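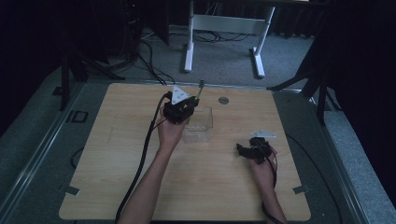
Notebook 3, p. 77

Jan 6, 2019

Back at the bench after the break and straight into the glue tests, hooray! Celeste left me the hide glue she soaked overnight (thank you!!) and I warmed it up slowly while I cut spruce strips for the Hollis zither. I made 24 joints, half with hide glue and half with the Trulosen white stuff that Octavio swears by, and clamped them all the same way.

The hide glue gelled on me twice before I got the clamps on, so the shop is still too cold in the mornings and I need to warm the wood first. We had it at 69 F in October and I don't remember any trouble then. The white glue was easy as pie, but it creeps, and I don't love that under string tension.

Pulled one spare joint early (couldn't help myself) and it broke in the wood at over 200 pounds, so I'm pretty happy with that one! The rest stay clamped until Octavio is in with the good scale.

Still to do: order more spruce from Gustitz, ask Celeste what ratio of water she used, and find the small cauls. I had them in the drawer with the bridge blanks and now they're gone.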